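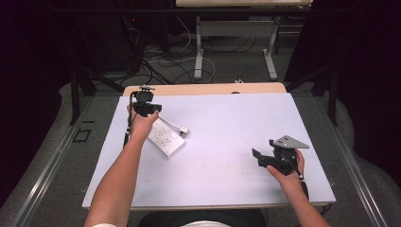
Student Projects | Design and Making | Year 2 reports

24 June 2024 — Reinhold Rieger

Fitting out a shared work table: project report

Our group was asked to improve one work table in the Hasstead study room. The table gets used for model making, small repairs and drawing, and most complaints were about clutter: leads trailing over the work, and lamps and cameras propped on books. The group was Zinhle Tshabalala, Tshepo Swanepoel and me. Genivaldo Leite supervised.

What we started with

The table already had a pale board on top with metal rails at the sides and black posts at two corners. We were not allowed to drill anything, so whatever we added had to clamp on and come off again. We had two clamp-on mounts, a power strip and a box of cable ties.

Method

We emptied the table and laid the parts out on the board before fixing any of them. This took longer than planned. The mounts look alike in the box but they are different. One has a round plate on top and is meant for a camera. The other has a triangular metal plate with holes in it, and Tshepo spent a good part of the first session trying to fit it the wrong way up.

We tried 3 layouts and gave each one 15 minutes of normal use. People wrote comments on a sheet.

Layout A: power strip in the middle of the board. Easy to reach, but it took up the best working space.

Layout B: power strip along the far edge. Better, though short leads would not reach the near side.

Layout C: power strip off the board on the left, leads tied along the rail. Preferred by most users.

Results

We kept Layout C. The camera mount went on the left and the other on the right, where Zinhle wanted a lamp. Cleaning was less successful. The board marks easily and some stains stayed after wiping — we would use a cutting mat next time.

Costs

We spent 2 pounds out of a budget of 100, all on cable ties.

Still to do

Label both mounts. Yolandi Tshabalala will check the clamps in August and tighten them if needed.

Contact: Plillora Student Projects Office | © Plillora 2024 | Back to top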